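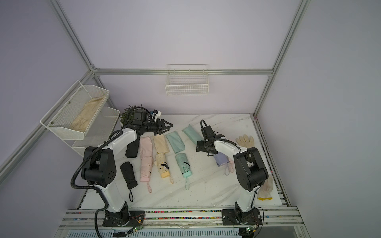 The Skastitz seed library ended March with 60 members, up from 34, which beats the target in our grant application and surprised the people who wrote it. Most joined for tomatoes. We remain rich in parsnip, a vegetable everyone respects and few will take home. Returned packets still pile up on the front desk, and I'd like to hang a wire mesh basket on the wall for them, like the white one with two hooks, before the next round of bean season buries the sign-in book.
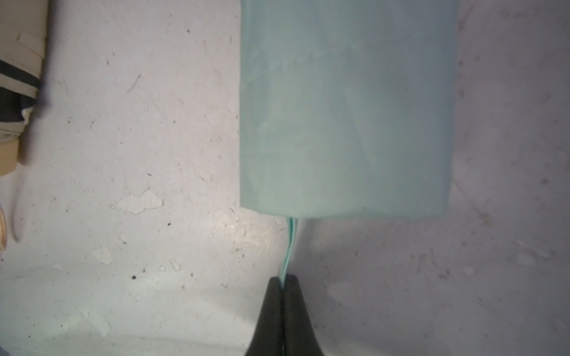

The germination tests went less well. Of 9 donated varieties, four sprouted, and one of those was not the variety on the label. Hauser has agreed to replace the lettuce. The Zadport branch opens its own drawer next month, assuming the drawer arrives. Spending is under budget, mainly through our failure to buy the label printer, and we ask to carry that money into the next period.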